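# Drenora Hand-Guide Kit, Model 742

If you've ever tried to explain to somebody over the phone how to fold a fitted sheet, you already know why we built the Drenora kit. Some jobs are a lot easier to show than to tell, and picking up a big, light, awkward part is one of them. With the 742 you put on the glove, take hold of things the way you always would, and the robot's hand follows yours while every move is saved for training.

The kit works in two ways. You can guide the arm directly, standing next to it with your own hand on the cuff – most folks start there, and we think it's the friendlier way to learn – or you can run it remotely from the Loltska headset, seeing what the robot's head camera sees. You can switch between the two in the middle of a session without losing your recording.

**In the box**

- Drenora glove, left or right (please tell us which when you order!)
- Guide cuff with quick-release strap
- Loltska headset and 13-foot cable
- Foot pedal for starting, stopping and throwing out a take
- Sabbagh recording software, 36-month license

**Good to know before you order**

The glove fits most adult hands, and a smaller size has been on the shelf at our Roltcombe shop since November. You'll want a wrist adapter if your robot hand isn't on our list, so do write to us first and we'll gladly check it for you. We'd also suggest beginning with one part and one grip, and repeating it until your shoulders feel relaxed, before you go on to anything that needs passing or turning. Wheel covers are a nice place to start – they're wide, they have a rim to hold, and they make you think about tilt.

Replacement finger sensors are sold separately under part number 1911.
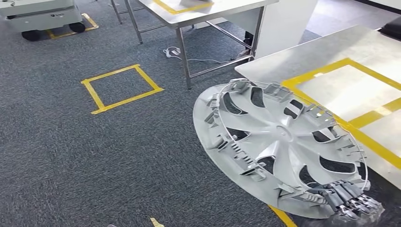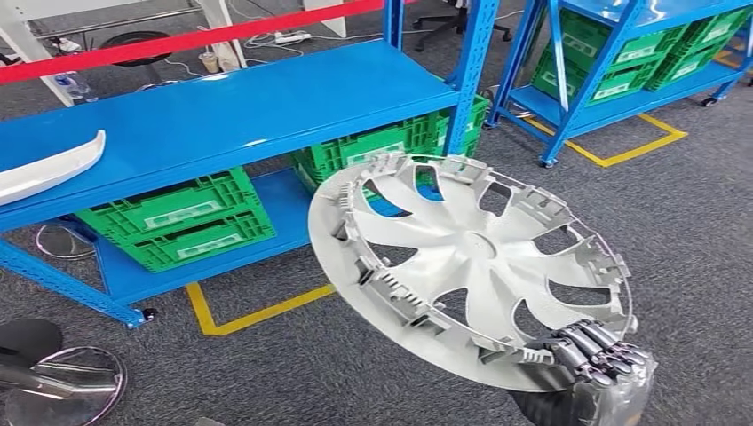

*Wheel cover held by the rim, at a tilt, in both views.*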